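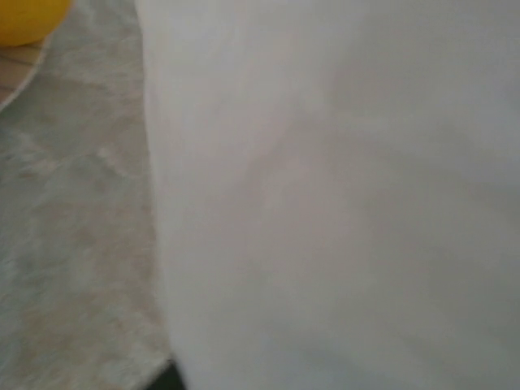 Wrist camera view, white cloth close to the lens, mottled gray surface at left.

Wasico Cloth Cell: Grip Fault FAQ
Updated 04/02/2024

What does fault 286 mean?
The gripper closed on cloth and the motor current stayed above the limit. The arm stops in place and holds its grip.

Why did the depth check not stop the arm first?
Plain, pale fabric at very short range gives the wrist camera almost no texture to match. In release 39 the software dropped those readings and kept the last good height. The arm could then press too far down.

Is it fixed?
Partly. Release 40 stops the descent after three dropped readings. Folds pinched between finger and table can still raise the fault.

Can I pull the cloth free by hand?
Not with power on. Press the emergency stop, lock out the cell, then open the fingers with the manual release.

Does fault 355 have the same cause?
No. Fault 355 is a lost camera signal. Check the cable at the wrist joint.

Do I have to recalibrate afterward?
Only if the fingertips were pressed against the table. Run the Skikura touch routine and compare the result with the stored height.

What should I send to support?
The fault log and the last wrist image, saved before restart. Restarting clears both.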